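16 Nov 2024

Two gray bins and the small things

Since September I am trying to bring order to our small things. I mean the toys, the cups, the bowls without partner, everything that has no shelf of its own. My friend Eduardo Bautista says I should give away the half of it. He is maybe right, but I wanted first to see what we have.

I decided for metal bins. Plastic boxes I had before, and after one winter the corners were broken. Metal gets scratches and the paint goes off, but this does not disturb me. The sloping sides are good also, because a small hand can reach to the bottom without much trouble.

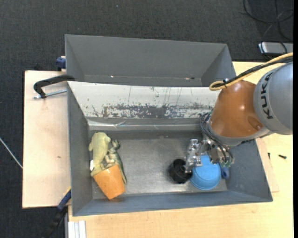

My rule is now very simple. Soft toys and figures go to the left end, cups and bowls to the right, and the middle stays free. The orange cup does not respect the rule. It rolls always to the toys, and I have stopped to correct it. The second bin I keep for things which must leave the house, and I am a little proud when it is empty.

One question I could not solve yet is the noise. A cup dropped into a metal bin at 20 minutes past six in the morning wakes up everybody. I thought to put a piece of felt on the bottom, but then crumbs will stay in it. If you have tried something better, please write me in the comments.

Next week I want to begin with the kitchen drawer. There I expect more difficulties, mostly with lids.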